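# The Long Way to a Good Table

Menaka Dewan bought her dining table in October from a couple who were moving out of state. It cost her $819, and she drove two hours each way to get it. The top had a burn near one end and a finish that came up on a damp cloth. She knew both things before she left home.

"I'd looked at new ones," she says. "For that money I could get something with a top as thick as my thumb is wide, if that. This one I couldn't lift."

Used tables are a slow corner of the furniture trade. They are heavy, they don't fit in most cars, and a seller with a closing date will often take half the asking price to have one gone by Saturday. The buyer's trouble starts after that, with the question of what to do about the surface.

Carleen Tamihana has refinished furniture for a living since she left a cabinet shop called Heitmann, where she spent six years sanding doors. Most of her work now is tables. She gets the same first question from nearly every customer, and it is whether the old finish has to come off.

Often it doesn't. Shellac and lacquer can be softened with their own solvents and evened out. Tamihana puts a drop of alcohol on the underside of an edge and waits a minute. If the spot goes sticky, it's shellac. If nothing happens she tries lacquer thinner. A finish that ignores both is probably varnish or something newer, and that usually means scraping or sanding.

Veneer is the other thing to check early. Older veneer can take a light sanding. A lot of later veneer can't, and once the paper goes through there is no putting it back. She looks at the end of the board, where solid wood shows end grain that matches up with the lines on top.

Dewan's table was solid, with an old varnish. She did the work herself in the garage over five weekends, and the burn took most of one. She scraped it with a card scraper and spread the low spot out wide enough that a plate sits flat over it.
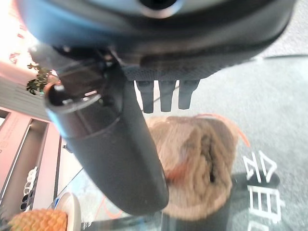
Then there is the choice of what goes back on. Oil is easy to apply and easy to repair, but it marks, and it wants a fresh coat every year or so. Polyurethane will stand up to homework and hot dishes far longer. When it does fail, it fails in patches, and the whole top has to be done again.

Tamihana asks customers who eats at the table and how often. A family with small kids gets the harder finish unless they argue for something else. Dewan argued with herself for a week and went with oil. She put on four thin coats, wiping each one back after 15 minutes and leaving it overnight.

There is already a ring where someone set down a glass. She plans to rub it out in the spring, when she can have the garage door open again.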